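Bench notebook, April

Adhesion, packing tape on recycled board. Continued from the pages with the coffee ring.

Picking this up again after lunch, 1:40 pm. The claim we were handed is that the new Grestuvmont tape holds on recycled board "as well as on virgin board, in all ordinary storage conditions." I have read the sheet three times and still can't find what they think ordinary storage conditions are. There is a bar chart with no units on the upright axis. I don't trust bar charts with no units and I don't see why we should start now.

What we have on hand: the Grestuvmont rolls, the old Brokirer rolls we have been using since before I started, and flat board from two suppliers. The Ikport board is the gray-brown stuff that sheds fibers if you look at it wrong. The other is the stiffer one from the back rack, label gone, so I'm calling it "rack board" until somebody turns up the invoice.

Method, such as it is. Strip of tape laid on the board, rolled once with the hand roller, left alone, then loaded with a hanging weight off the free end at a right angle. Write down the time until it lets go or until I go home. It's a crude test. It favors stiff tape, and I'd bet it favors whoever rolls harder in the morning. I have put the same person on the roller for every strip (me), which at least makes the error mine.

Hanging weight is 1,000 g. We tried 2,000 g first and everything came off so fast that the times said more about how quickly I let go of the hook than about the tape. Those numbers are crossed out on the previous page. Please don't copy them into anything.

First round, Ikport board: the Grestuvmont strips failed by pulling fiber. The glue stayed on the tape and took the top skin of the board with it. So did the Brokirer strips. When the board tears, you have measured the board. I wrote that in capitals on the whiteboard and then had to wipe it off for the shift plan, so I'm writing it again in the notebook.

The best single strip of the day held 1,479 seconds, and it was a Brokirer strip, on rack board. I don't believe that one either. It was the last in its batch and had sat longer than its neighbors before I hung it, so it had more time to grab. I've left it in the table with a mark beside it. If anyone from the Grestuvmont side had sent me a result like that with a story like that, I'd have thrown it out, so I can't very well wave it at them.

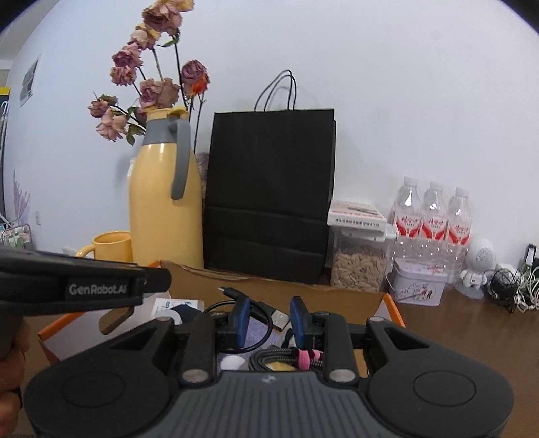 Dwell time is clearly the thing we aren't controlling. Pressure-sensitive glue keeps flowing into the surface long after you roll it down, and on a rough, fibrous board it has a lot of valleys to find its way into. Testing a strip straight after rolling and testing one after a night on the shelf are two separate questions. The sheet never says which one they asked.

Humidity is the other. The gauge by the door disagrees with the gauge by the window, and both of them disagree with my hair. I've moved them next to each other on the shelf to see whether they make peace. If they don't, we have no humidity reading and should say so in the write-up instead of picking the one we like.

Objection I expect: "But the customers at Kwon switched over and had no complaints." Fine. Kwon ships flat, light things, and people don't write in to say their box stayed shut. I'd want to know how many came back open before the switch as well, and I have asked for that figure twice. No answer yet. No complaints is a weak sort of evidence when you don't know who was listening.

Dust. Wiped half of the Ikport pieces with a dry cloth before taping and left the others as they came off the stack. The wiped ones looked better to me, but I knew which was which when I hung them. Redo with the pieces shuffled and numbered on the back by someone else, with the key in the drawer.

There are 144 strips left to cut if we do the whole grid: two tapes, both boards, wiped and unwiped, short and overnight dwell, with enough repeats to see the scatter. That is a dull stretch at the bench. I still think it beats buying a year's worth of tape on the strength of a chart.

To sort out before cutting any more:

Get one working humidity gauge.
Mark the roller so it always runs the same direction.
New blade in the cutter. The edges are ragged and a ragged edge starts the peel early.
Ask Grestuvmont for dwell time, peel angle and units. Ask in writing.
Find out what rack board is.

Later, 4:15 pm. Gauges still arguing. Hung two more Grestuvmont strips on rack board while clearing up. One slid a little and stopped, which I've never seen it do. Could be the strip, could be the clamp creeping. I tightened the clamp before thinking to check it, so that one is lost.

Price, for what it's worth: the new tape costs more per roll, and the rolls are longer, and nobody has worked it out per box yet. I started to and found that we don't know how much tape goes on a box here. One person runs a single strip down the seam and the next does the full H with long tails over the ends. That difference may well be bigger than anything I'm measuring with weights and a stopwatch.

Overnight strips are on the left side of the shelf with pencil marks at the peel line. Leave them be, please, and keep the heater off.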